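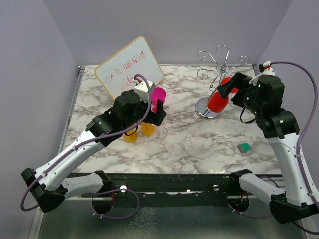

Figure 3. Marble-patterned tabletop with a small whiteboard leaning at the back left.

By the Stemer Household Objects Group
19 December 2020

4.2 Surfaces and stemware

The table setting task was carried out at the Clirnent site on a tabletop with white and gray veining, enclosed by pale walls on three sides. Plain walls were chosen so that the color of each item could be judged against a steady background. The Partanen item list, revised in August, contains 164 household objects, of which 67 are used in serving food or drink. Stemware accounts for nine of these.

We use cookies to improve your experience. By continuing to browse this site you accept our cookie policy.

Wine glasses were treated as a separate class. Their weight is divided between a wide bowl and a flat foot joined by a thin stem, and their resting position affects how much table space they require. Upright and sideways positions were therefore recorded under separate codes, following the Makov scheme.

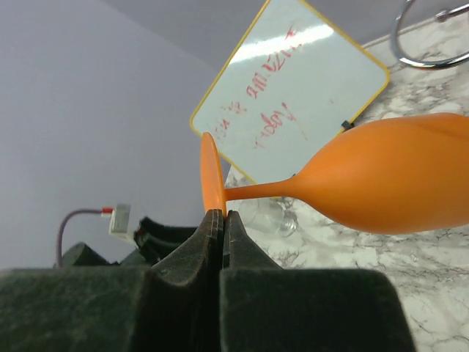 Figure 4. Orange wine glass on its side, held at the foot.

Opaque glasses were coded by bowl shape and color only, as fill level cannot be read through the wall of the bowl. The full set of 200 placement records was then sorted by item class and resting position. Results for stemware are reported in Section 5.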